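Household Chores Workstream: Progress Report to the Villum Program Office
Reporting period ending in April
Prepared by Vlasta Krasniqi, Drernov workshop

1. Purpose of the period

The proposal asked one practical question: can a two-armed machine of moderate cost do small household chores without a person standing next to it? The first period was spent on mounting, wiring and calibration. This period was spent on chores. The present report covers floor tidying and the handling of small items. Cloth folding is handled by our partners at Pesonen and will be reported separately.

2. Work completed

The control software was moved to the Deltley scheduler, which lets both arms plan against a shared map of the floor. Before the change, one arm waited while the other finished. The arms can now work close together, at a reduced speed, and the operator is no longer needed to release the waiting arm.

Blagoje Stojanović rewrote the grasp selection routine. The old version chose the widest face of an object and failed often on items lying on their sides. The new version looks first for a narrow section between two firm surfaces. It takes longer to decide, and the added time has been accepted for now.

We ran 40 tidying trials under the new software. A trial counts as complete when every target item has been moved to its assigned place and no other item has been disturbed. Seven trials were stopped by the operator. Of these, 2 were stopped for cable contact and the rest for repeated failed grasps. The trials that ran to the end have not all been scored, and no completion rate is claimed in this report.

3. Workspace and items

The floor is kept mixed on purpose. Soft toys stay in place alongside the small hard items, as they would in a family room, and the lined trash bin remains within the work area. Surface pattern and lighting were left unchanged through the period so that results can be compared.

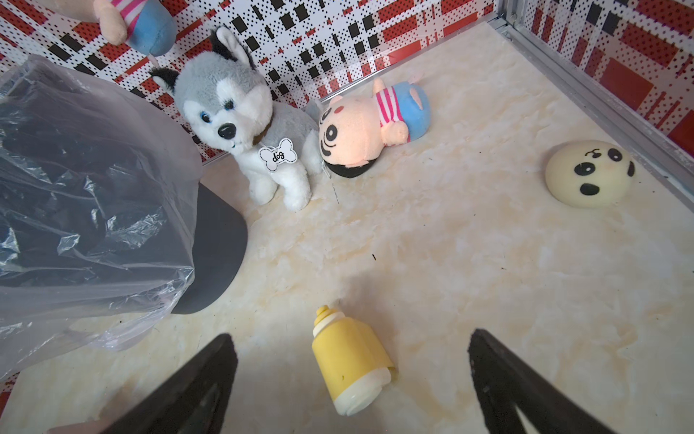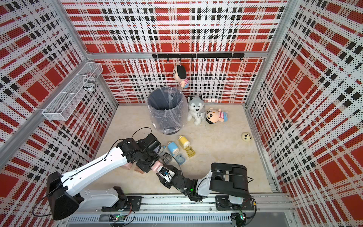
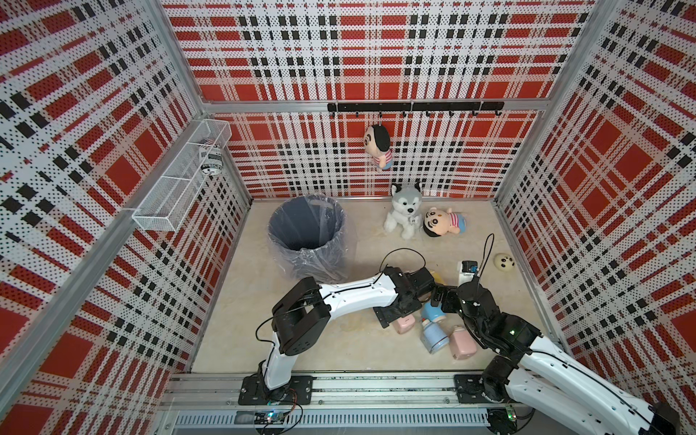 4. Findings

Small rigid items are the most promising group. Once a grip is made, it usually holds through the move. Most failures occur earlier, at the approach, when a fingertip touches the item and turns it before the other finger arrives.

Translucent parts remain difficult. Depth readings pass through them or scatter, and the planner then places the item lower than it is. The same fault affects the clear bag liner, whose edge the system tends to treat as open space. A liner change has not been attempted and should not be expected in the next period.

Plush toys are easy to grip and hard to place. They deform in the fingers, and the pose on release cannot be predicted well. For a chore such as filling a toy bin this does not matter. For setting a toy upright on a shelf it does.

Close work by both arms is the main source of lost time. When the grippers meet over the same group of items, the planner slows both arms and sometimes backs one of them out completely – a safe response, but a person would have finished the job in the meantime.

5. Assessment

The machine can do parts of a tidying chore without help. It cannot yet be left alone with a whole one. The remaining gap lies mostly in recovery: after a failed grasp the system repeats the same approach with little variation, and an operator has to step in. We consider this a software problem and do not request new hardware for it.

6. Plan for the next period

Add a retry routine that changes the approach angle after each failed grasp.
Test a second depth setting for translucent items.
Reroute the arm cables and repeat the stopped trials.
Complete scoring and report a completion rate by item type.

7. Budget and staffing

Spending is within the approved amount. The cable work will be charged to the maintenance line. Staffing is unchanged, with Stojanović continuing on grasp selection and Krasniqi on trials and reporting. We ask the program office to confirm that unspent travel funds may be moved to operator hours.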